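Sweatshirt folding

Sweatshirt folding is the household practice of reducing a sweatshirt to a shape that will fit in a drawer. It is usually done after laundering, often on a bed, and is widely regarded as easier than folding a fitted sheet, a distinction it shares with most human activities.

Methods

The most common method is the retail fold. The garment is laid face down, the sleeves are crossed over the back, the sides are brought in, and the bottom is raised to the collar once or twice. Done well, it gives a rectangle with the front showing. Done at home, it gives a rectangle on one side.

The Madgate roll begins at the neckline and ends at the hem, which is turned inside out beforehand to form a cuff that holds the bundle shut. It is popular with travelers. A rolled sweatshirt takes up less of the suitcase and arrives with creases in places the retail fold never reaches.

The Langat half-fold consists of folding the sweatshirt in half and putting it somewhere. It takes 2 seconds and has the largest following of the three.

Hooded models are a matter of dispute. One school tucks the hood flat against the back before starting. The other folds the body first and stuffs the hood in afterward, drawstrings permitting.

Surface

Tables are firmer, but beds are larger and closer to the drawer. A mattress gives under the hands, and fleece grips cotton bedding, so a garment must be lifted and set down again to be straightened. Smoothing usually starts from a ribbed edge. On a dark red sweatshirt spread over an orange sheet, the ribbing makes a slightly wavy ridge even with the rest lying more or less flat, and the left side has rolled over into a soft bulge that no fold will hide. Standard practice is to pull that side out before going further. Common practice is to fold it in and place the sweatshirt at the bottom of the stack.

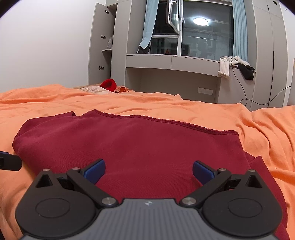

Storage

Heavy fleece compresses poorly. A drawer that takes 14 T-shirts may take 6 sweatshirts, the last of them under protest. Upright filing, as in the Sinari system, keeps every garment visible until one is removed, at which point the rest lie down.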